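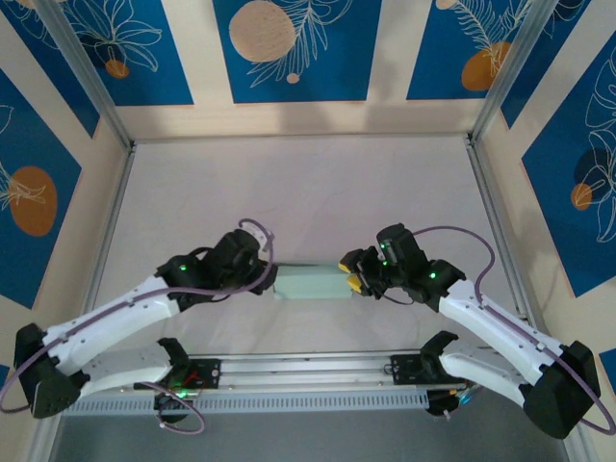 Seul-gi Min wrote in to say that mint green should always be matte, because the minute you put a shine on it all she can think of is toothpaste.

Pale Green, Page 4

Well, Seul-gi, I've been chewing on that for a week and I think I'm mostly on your side! Hello again, everybody, and welcome back to the pale green pages. If you're new, I like pale green things. That's pretty much the whole idea. I started doing this when I was picking a color for my hallway and got so sidetracked by looking at pale green stuff that the hallway is still beige. Pages 1 to 3 were kitchens, cars and the big bathroom tile page (which some of you had feelings about). This one is for plain things. Boxes, blocks, bars, lids, anything with flat sides and no pattern on it.

I've only got the one picture up for now, and under it you'll find the ones from my notebook, where I had no camera on me or wasn't going to pull one out.

The block

Pale mint, smooth and matte, longer than it is wide, on a light gray-white tabletop. I love how quiet the color is against that table. Put the same green on a dark brown desk and it would practically shout, but next to a light gray it just sits there being a little bit greener than its surroundings. No stripes, no swirls. If I could get my hallway to look like the side of that block I'd be done tomorrow.

You'll see purple in there too, in the cables, and I know some of you keep telling me purple and mint is an Easter basket. I don't care, I think it's great together! A thin line of purple goes a long way. There's yellow and black in there as well, and the mint holds up fine next to both.

From the notebook (no pictures)

The bread box. My aunt's, on top of her fridge for as long as I can remember. It's the green of a dinner mint that's been in a coat pocket, a touch gray at the corners. She would not sell it to me. I asked twice.

The lockers at the pool. Somebody painted over the old orange and went with a green so pale that I took it for white until I hung my towel on the door. Glossy, sadly. Seul-gi would hate them.

The soap at Maeng. Maeng is the noodle place by the bus depot, and they put out big rectangular bars of soap in the restroom, really pale green, cut by hand and a little crooked. I went in for lunch and came out talking about soap. My sister has asked not to be taken along again.

The eraser. Everybody in my grade had the pink one and I had the green one. I have no idea where it came from. It didn't erase very well, it sort of pushed the pencil around, but I kept it until it was the size of a pea.

The filing cabinet. Outside an office that was closing down, with a FREE sign taped on. Two drawers, flat front, that hospital green you used to see everywhere. I walked around it for ages. It weighed as much as a cow and I was on a bicycle, so that was the end of that, and I still think about it when I pass the building.

The florist's foam. Before you stick anything into it, it's a brick like any other brick, with sharp edges and a dusty look to the color. Darker than mint. I nearly left it out, but I like a brick.

The cake. Pistachio loaf at my neighbor's birthday, iced flat on all sides with a bench scraper. She'd gone very easy on the coloring and it was perfect, I mean a real showroom green. Then it got candles on it.

The ice cube tray lid. I bought a tray for the lid. The tray is fine.

About the color itself

A few of you asked what I count as mint and what I don't, so I'll try. For me it has to lean a little cool, and it has to be light enough that you could write on it in pencil and read it back. Once it gets yellow in it, it's pistachio or celery, and those are welcome here too but they go in their own pile. Once it gets more blue than green it's aqua, and aqua people have plenty of websites.

The trouble is that it moves around so much! I painted a test patch of Flomlow in the hallway (that's the name on the can, I don't make these up) and in the morning it was the nicest soft green you ever saw. By supper, with the lamp on, it looked like old putty. I tried another patch by the front door and that one stayed green all day. Same can, same brush. So if you're matching something, carry the sample around the house with you, look at it by the window and look at it again under whatever bulb you've got, and leave it up for a few days before you buy the big can.

A plain block is a really good way to judge a color, by the way, much better than a flat card. You get a top and a front and an end, and each one catches the light a bit differently, so you get a feel for how it'll look going around a corner. I now paint little scraps of two-by-four for this. I have a shelf of them. The shelf is over my washing machine, and when the spin cycle gets going they walk toward the edge.

Matte or shiny?

OK, so, Seul-gi's toothpaste question. I went through the notebook with it in mind, and nearly all my favorites are matte or close to it. The bread box used to be shiny, my aunt says, and I bet I wouldn't have liked it half as much. But the pool lockers are glossy and I've grown fond of them, and I can't picture a matte bathroom tile without picturing myself scrubbing it. My rule for now is matte if you're going to look at it and shiny if you're going to wipe it. Send me your exceptions. I know you've got them.

If you want to take a shine down on something small, a very fine sanding sponge and a lot of patience will do it. Go lightly and keep checking. I ruined a perfectly good pencil tin from Natudska by watching TV while I did it, and now there's a bare patch right in the middle of the lid.

Things people asked on page 3

Is there a list of all of them? Sort of. I keep everything in a Tekudum binder, with over 200 entries at this point, and a paint dab next to each one where I could match it. I'd love to scan it someday but the dabs are thick and the scanner lid won't close.

Can I send in a picture? Yes please! Plain things for this page, and anything pale green for the others. Try to get some of the table or the wall in with it, since the color next to the color is half the fun. A flash washes mint right out to white, so use a window if you can.

Does seafoam count? Case by case.

Do you take things that are only green inside? I hadn't thought about it until somebody sent me the inside of an old suitcase, and now I think about it a lot. Yes. They can have a page of their own when I get a few more.

What happened to the hallway? Please don't ask about the hallway.

Next up is page 5, which will be enamel, so pans, basins, bread bins and that sort of thing. If you've got a pale green colander I want to hear from you more than I can say. After that I'd like to do a page of doors, but I keep walking past good ones in the rain.

Page last added to: May 29, 2022

Back to Page 3: Tiles, Tiles, Tiles
On to Page 5: Enamel (coming soon)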